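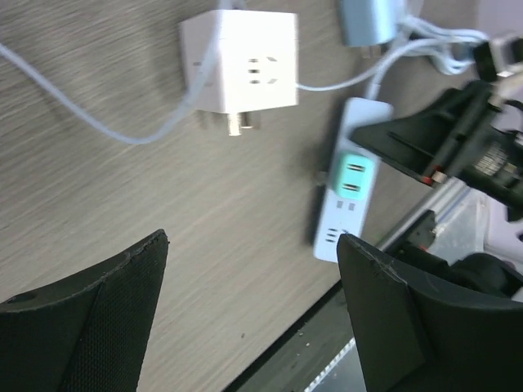

# Memoria del proyecto: normas de uso para un brazo robótico de sobremesa

12 de octubre de 2022

Cuando nos repartieron los temas yo quería el de visión por computador, lo confieso, y me tocó el de "buenas prácticas". Pensé que iba a ser un rollo de copiar normas en una tabla. Pues no - ha sido lo más entretenido del cuatrimestre, y además he acabado discutiendo con medio laboratorio por unos cables.

El encargo era este: escribir unas normas para las sesiones de teleoperación con regletas, adaptadores y cargadores, que es la tarea en la que trabaja nuestro grupo (la llamamos Carurcombe, por razones que ya nadie recuerda bien). Mi compañera de proyecto ha sido Skye Kerr y nos ha dirigido Parvathi Venkataraman, que nos devolvió el primer borrador con 23 comentarios. Casi todos decían lo mismo: "¿y esto cómo se comprueba?".

## De dónde partimos

Empezamos por leer. La ISO 12100 para la evaluación de riesgos, la ISO 10218 para robots industriales y la ISO/TS 15066 para los colaborativos. Nuestro brazo es pequeño y de sobremesa, así que muchas cosas no encajan tal cual, pero la forma de pensar sí que sirve: primero miras qué puede salir mal, luego intentas quitar el peligro de raíz y solo al final pones el cartelito de aviso. ¡Nosotras habíamos empezado por el cartelito!

Después revisamos el cuaderno de incidencias del grupo, que tiene 40 entradas. 15 tenían que ver con cables: enganches con la pinza, tirones, cargadores que acabaron en el suelo. Ninguna fue grave, pero para un solo tipo de fallo nos pareció muchísimo.

## Las normas, versión tres

1. La regleta de la tarea está siempre sin alimentación. Se comprueba antes de arrancar el brazo y lo apunta quien opera.
2. El cable de la regleta se deja a la vista en toda su longitud hasta el extremo suelto, para que cualquiera pueda verificar la norma 1 de un vistazo.
3. Los cables que no forman parte de la tarea se apartan del recorrido de la pinza.
4. Nadie mete la mano en la zona de trabajo con los motores activos. Si hay que recolocar un adaptador, se para, se recoloca y se avisa en voz alta.
5. La parada de emergencia queda al alcance de quien opera y no se tapa con nada (chaquetas incluidas, y esto va por mí).
6. Las yemas de la pinza se revisan al empezar. Si hay una grieta o una pieza floja, no se trabaja.

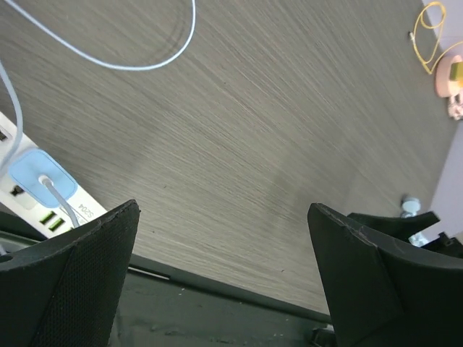

La que más guerra dio fue la tercera. Skye defendía dejar la mesa limpia del todo, y yo decía que entonces los datos no se iban a parecer a ninguna mesa de verdad, porque en una mesa de verdad hay cables haciendo lazos por todas partes. Parvathi nos dejó pelearnos un buen rato y luego preguntó qué pasaba si la pinza enganchaba uno. Ahí vimos que estábamos mezclando dos cosas: el desorden que se quiere para los datos y el que nadie ha decidido. Ahora el primero se prepara a propósito y se anota en la ficha de sesión - el segundo se retira.

También cambiamos la sexta. En la versión dos ponía "comprobar que la pinza está en buen estado", y claro, cada cual entendía lo que quería. Un arañazo en el plástico es desgaste normal, una grieta no, y ahora la ficha trae casillas separadas para las dos cosas.

## La parte de los datos

Una norma que no esperaba escribir es la de nombrar los episodios. El conjunto Dalgleish tiene 3.327 y los más antiguos no dicen quién operaba ni con qué versión de las normas, con lo cual no hay manera de comparar. Propusimos que la ficha y la grabación compartan identificador y que una sesión interrumpida por seguridad se guarde igualmente, marcada como tal. Antes se borraban, ¡y eran justo las que más nos interesaban!

## Lo que queda pendiente

No hemos medido fuerzas de contacto. Necesitaríamos un sensor decente y el único que hay está reservado para el grupo de Ivoncombe durante todo octubre. Tampoco tenemos resuelto qué hacer con las visitas: ahora mismo la ficha solo contempla a la persona que opera, y Skye quiere añadir una línea para acompañantes. Yo prefiero una marca en el suelo. Las dos propuestas van en el anexo B, con el formulario en blanco y el borrador corregido por Parvathi.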